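# About Zullcombe

Zullcombe is a small outfit in Prunow that tests whether machines can do the chores they are so often said to be on the verge of doing. We don't build robots and we don't sell them. We hand them the washing and write down what happens, in plain language, for people who are deciding whether to spend money.

Laundry is our house specialty. 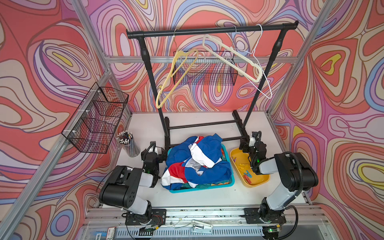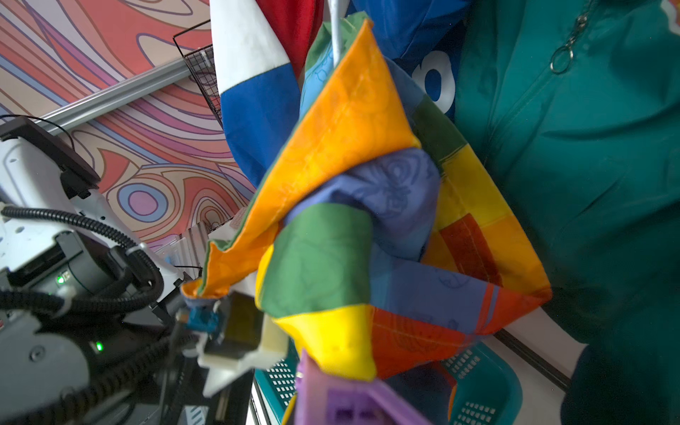

*Laundry at the Prunow bench: teal basket, two arms, colourful clothes.*

## How we got here

Austra Dzene started Zullcombe after years of running the linen side of a small hotel group, where a salesman once told her that folding would be "solved by December." He neglected to mention which December. She has kept his business card, and it now props up a table leg.

Our first paying client was Weselell, a uniform hire firm that wanted to know if it could automate its sorting bench. The answer was no, in 33 pages. They came back the following year with a shorter question and got a shorter report.

## What we do

We run chores. A chore on our list is something an adult of ordinary patience can do while listening to the radio: pegging out a shirt, getting one on a hanger, pairing socks, wiping down a counter. There are 262 of them on the list at present, and we argue about the wording of most. "Fold the towel" took up a whole afternoon.

We also do shop-floor work such as bin picking, bagging and restocking, mainly for Pattinasarany, which supplies parts counters and has a healthy suspicion of brochures.

## So, can they do it yet?

Some of it, on a good day, with someone nearby. Rigid things in known places go rather well. Cloth is another matter. A shirt has no fixed shape and a heap of them has even less, and clothes pegs are small and fond of the floor. If you own a house full of teenagers, you'll recognize the failure modes.

We score each chore out of 100. Our own staff sit the same test, and their marks are not published.

## Who we are

There are 8 of us, counting the bookkeeper, who would like it known that she irons. The bench is in Prunow, up the stairs behind the tire shop. Visits are by appointment, and anyone considering a purchase is welcome to bring their own laundry. Clean, please.

*Page last updated 31st August.*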